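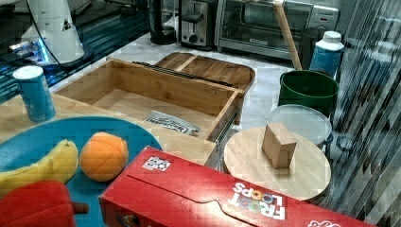

27th June. Bench 2, Trostano workshop.

Kitchen bench was set up by the morning shift and I took it over. Same items as for the Zandero trials: plate with the toy fruits, cereal box, the open wooden box, the round board with the small cube, containers behind. Toaster and coffee maker stay at the back. I did not change the layout, only wrote down what is on it, so that the afternoon people can build it again without calling me.

The main subject today is not the bench but how we work on it. Until spring every reset was done by hand from a printed sheet. Now the Mavell software chooses the next layout and puts it on the screen, and the arm does most of the sorting between runs. The target is 300 resets in a week. By hand we reached 150 in a good week, and in those weeks we had sore backs.

What I notice in myself: I walk less and I wait more. Before, my hands were busy and my head was free. Now my hands are free but I must look at the screen the whole time. After two hours of this I am more tired than after a full day with the old sheet. I said this at the shift meeting and the evening shift has the same feeling. We agreed to try changing places every two hours, one person at the screen and one preparing items for the next bench. The plan in the software does not know about this change, so please write it by hand in the margin of the shift page.

Second point, the small decisions. With the sheet, if an item was worn or had a loose label, we took another one and made a note. The software asks for an exact item code and stops until it gets it. Yesterday it stopped for a long time because a spare cereal box had no code yet. I am not against the rule, the data is much cleaner now, but we need permission to add a code ourselves. At present only the office can do it and the office goes home before the evening shift. I sent the request to Nakajima, no answer yet.

Third, training. The two new colleagues learned the screen very fast, faster than me. But they never did the resets by hand, and when the arm is in service they do not know in which order to put things. Big containers first, then boxes, fruits and small parts last. I will keep the old sheets in the gray folder and do one manual bench per week with them until August.

Open:
- item code for the spare cereal box
- answer from Nakajima about code permission
- chair for the screen place is too low, ask for another
- print the manual order in large letters and put it on the wall near bench 2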